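2 Sep 2022

Friday. First full week of school done, and the budget hearing last night.
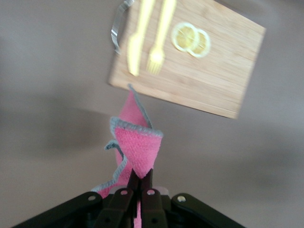 A fold of fabric in the gripper.

I got home from the hearing at ten and was too tired to write, so I am putting it down now while I still remember who said what.

The board moved it to the Grimine gym because the usual room holds 200 and they had more than that signed in by six. The count on the clerk's sheet was 224. The bleachers on the north side were still locked, so people stood along the wall under the scoreboard. The microphone worked for the board and did not work for the rest of us until the second half.

The question is whether the district should keep running the Sisik building or send those kids to Zelside next fall. Sisik has kindergarten through fourth. The district as a whole has 1,078 students this year, down again, and the superintendent put that number on the first slide and left it up for most of an hour. I understand why. I also think everyone had taken it in after five minutes.

Lambros Lazaridis spoke for the board. He was fair about it. He said the state aid formula changed in March and the district lost money it had already planned around, and that closing a building was the only single step big enough to cover the gap. The other choice is a set of smaller cuts: the late bus, one of the two reading specialists, middle school music down to two days. He read them out slowly. When he got to the reading specialist a man behind me said "no" loud enough for the front row to turn around.

Piroska Kovács spoke fourth or fifth. She taught second grade at Sisik before she retired and had my oldest. She asked what the bus ride would be from the far end of the river road. The superintendent said the longest would be under an hour. She asked if that was with stops or without. He did not have it with him and said he would post it. She said she would wait, and she did stand there a bit before she sat down.

After that it was mostly parents. Two minutes each, and the timer was someone's phone. Several people brought up the new state scholarship program and asked how many families had left for private schools or home teaching. The answer was 12 that the office knows of. One woman said that proved the program was not the problem. The next man said it proved the opposite, that it would be 12 this year and more the next, and each one takes the aid along. Neither of them was rude. I wrote both down on the back of the agenda and looked at it again this morning, and I still do not know which of them I agree with. A building costs the same to heat either way.

I had signed up to speak and did not. By the time they got to the M names it was after nine and what I had was about the preschool room, which was not on the agenda. I will send it in writing. The comment address is on the sheet on the refrigerator.

No vote last night. They vote at the next regular meeting. My guess is that three want to close Sisik, two do not, and the other two have not said. Dale from next door thinks it is settled. He thought the same about the roof bond and that went the other way.

Today was ordinary. Dropped the kids at 7:50. The new crossing guard has the cones set farther out than last year and it helps. Stopped at Magyar for bread and they were already talking about the hearing at the counter – the woman at the register has a first grader at Sisik and had watched it on the stream, which cut out twice. I told her what she missed, as far as I could.

Picked up the permission slips, signed them, put them back in the bags. The fourth grade reading log is twenty minutes a night again. The third grade one is on a website now and I could not get the password to take. I wrote a note to the teacher and asked for paper.

Rain after supper. Windows shut in the back room. Tires need air before Monday.

Things to do: send the comment on the preschool room, look for the bus times if they get posted, call Piroska back. She left a message at four and said it was not urgent, but she wants to know if I kept the old enrollment flyer from the last time they tried this. I think it is in the hall closet with the tax boxes. I will look tomorrow.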